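Print this page | E-mail this page

Penda grippers: your questions

What is Penda?
It's my pair of hand-held grippers, built at the shared workshop in Hadelbridge. I squeeze a trigger, the jaw closes, and the readings go down the cable to be saved. One day they'll teach a robot arm I haven't finished yet!

Why start with a picture book?
Books are horrible to pick up -- thin, floppy, always sliding off. I wanted something harder than blocks, and a thick children's book is kinder than a magazine.

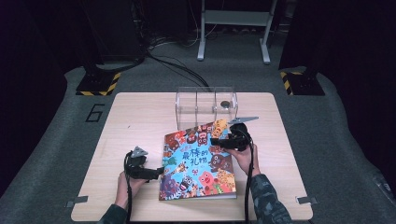
I go in from the sides and keep both wrists low (my first hundred tries were all elbows). Clip your table down too, or it wanders.

How many goes have you saved?
2758 so far. I'm stopping at 3000 for a cup of tea and a rethink.

Can I have the plans?
Yes, but wait for the new trigger -- the old spring is rubbish and I'm redrawing it in January.

Related items
Fitting the Gurkov trigger spring
Verschueren cable ties: worth it?
Penda build notes, part two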